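Notebook, viscosity bench
22 December 2022

Continuing the ketchup yield stress series. Last entry ended with the vane results for the Okine base and a note that the second and third fills of the cup did not agree. Cause found, see below.

Vane and cup

The cup was being filled by squeezing straight from the bottle to the line. Squeezing shears the sample through a narrow opening immediately before the measurement, and the sample then gets anywhere between one and ten minutes of rest depending on who is at the bench and whether the phone rings. With a thixotropic material that is enough to explain the spread. I repeated the Okine base with a fixed rest of 21 minutes after filling, lid on, cup in the bath. Three fills now sit on top of one another through the linear part and separate only slightly past the peak. I am calling that acceptable.

The old runs without a recorded rest time are struck from the summary sheet. They stay in the raw folder. Please do not copy them back.

Vane speed is unchanged. Peak torque is read from the trace and not from the display, which holds the last value and not the highest one. This has been written in the notebook before, in July, and was missed again by me.

Plate tests

The vane gives a number for the bulk. What the customer asked about is flow out of a squeeze bottle and what the puddle does on a plate afterward: how far it spreads, and how wide a ring of clear liquid forms at its edge. For this we keep to the slump method from the Hormont protocol, with the short cylinder. Fill, level with the straight edge, lift, wait, measure two diameters at right angles and take the mean.
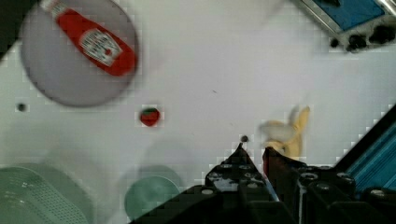
Ketchup bottle and gray plate, red pack with white label.

Points to settle before the slump numbers go in a report:

Plate surface. Glazed plates and plastic plates give different spreads with the same product. I tried both with Okine base and the plastic gave the smaller diameter every time. Wetting is the likely reason but I have not measured contact angle and do not plan to. Pick one surface and stay with it. I have picked the glazed one, washed, rinsed in deionized water and dried in the rack. No dish towel, as lint shows up in the edge when you try to read the ring.

Plate flatness. Most dinner plates are slightly domed or dished in the center. Check with the feeler gauge under the straight edge and mark the good ones on the underside. Two passed out of the stack in the cupboard. The rest can go back to the kitchen.

Lift speed. By hand, it varies. Yuxi lifts slower than I do and gets a cleaner edge. We agreed on a count of three, straight up, no twist. A twist leaves a tail on one side and makes the two diameters disagree.

Serum ring. Still the weak part of the method. The ring has no sharp boundary, and two readers differ by up to 7 percent on the same puddle. Filter paper under the cylinder gives a much better defined ring but changes the thing being measured, because the paper draws the liquid out. I will report filter paper values as a separate column and leave the plate values as comments only.

Squeeze test

Set up as follows. Bottle clamped upside down over the balance, jaws closed by a fixed travel, held, released. Mass on the balance logged through the whole cycle. The mass at the end of the hold is dispensed dose. Anything that arrives after release is drip.

The first round was done with part-empty bottles, which was a mistake. Air in the headspace compresses before the product moves, so the same jaw travel gives a smaller dose from an emptier bottle. The effect is large. From now on, dose is always reported with fill level, and comparisons between products are made at 66 percent fill by mass only. Emptying to that level is done by squeezing into the waste beaker and weighing, with the cap left in place. Then stand the bottle on its cap overnight.

The Clillerura valve caps and the plain open caps must not be mixed within one set. The valve caps have an opening pressure of their own, and below it nothing comes out regardless of what is in the bottle. For the thin samples the valve dominates and the product hardly matters. That may be of interest to the customer but it is a different question from the one on the order.
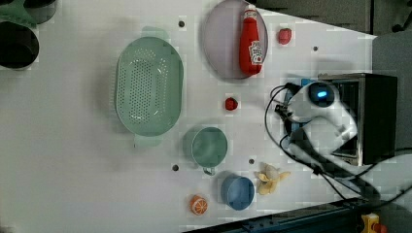
Ketchup bottle on plate
Colander, cups and toy foods on a white table

Temperature

The bath was set to 20 and read 20 on its own display. The glass thermometer in the cup read 21.4. I moved the probe away from the heater coil and the two now agree within a few tenths. Every run from the first half of the week was therefore warm. For ketchup near room temperature the effect on peak torque is small compared with the rest time problem, so those runs are kept with a flag in the remarks column. Drip is more sensitive and will be repeated.

The refrigerated samples are worse. Taken from the cold room and measured at once, they show a gradient from wall to center and the trace has a shoulder. Two hours in the bath removes the shoulder. One hour does not.

Samples on hand

Okine base, three bottles from the same lot. One open.
Okine reduced sugar, two bottles, both sealed.
Yan, one bottle, enough for a single slump set and one vane cup. Ask for more before starting the squeeze test on it.
Control starch paste, 100 g batch, made fresh. Discard after two days. The last one grew a skin and was used anyway, and the results look like it.

The reduced sugar product is reported to use a different thickener. Visually it breaks in lumps when pushed with a spatula, where the base smears. Expect a sharper peak on the vane and a smaller slump. If the slump comes out larger, check the cylinder seal first.

Housekeeping

The vane shaft has a slight bend, visible as a ripple on the torque trace once per turn. Averaging over full turns removes it at steady speed, but the peak happens in less than one turn, so there it cannot be averaged out. Spare shaft ordered. Until it comes, start each run with the scratch mark facing the front so the error is at least the same each time.

The balance drifts when the extractor is on. Extractor off during squeeze runs, on again for washing up.

The template for the slump sheet had the two diameters added and not divided. Fixed in the template. Old sheets need opening one at a time and I have done the Okine ones.

To do

Repeat drip, Okine base, bath at checked temperature.
Vane on reduced sugar, same rest time as base.
Slump on Yan, glazed plate only.
Write to Hormont about the lift speed, as their protocol gives none.
New filter paper. The box on the shelf is the fast grade and the method calls for medium.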